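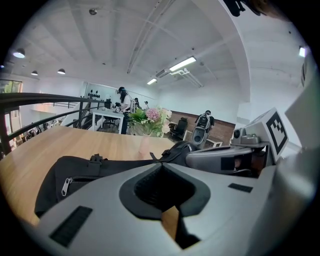
Household records deserve the same care that an office gives to its files. Since October I have kept the family papers under a written schedule, and this post sets out how the schedule works for readers who have asked. All sorting is done at a wooden table, with good light and no food or drink nearby. Papers are brought out one box at a time and returned before the next box is opened.

Records are held in 3 groups. The first covers property: the deed, the survey and all correspondence with Risuvholm regarding the boundary wall. The second covers purchases under warranty, including the Zivetti boiler and the Orlandini sewing machine. The third covers everything that must be kept for a fixed term and then destroyed.

Utility statements are retained for 36 months. Tax papers and the documents that support them are retained for 10 years, a longer period than many households observe. I chose it after a letter from the Raltolmont water office asked for proof of a payment I had long since thrown away. The matter was settled, but it required 5 letters and most of a winter.

Each folder carries a label with the subject, the first year and the year of disposal. Labels are written in pencil. Ink was used at first and proved unsuitable, as terms do change and crossed-out dates are hard to read. Receipts printed on heat-sensitive paper are copied on the day they arrive, and the copy is filed in front of the original.

Review takes place on the first Monday of the month, in the evening. Expired papers are removed, shredded and entered in a small register kept at the back of the first box. Items that cannot be placed go into a folder marked "Pending," which at present is thicker than I would wish. A later post will address photographs and personal letters, for which no satisfactory term has yet been set.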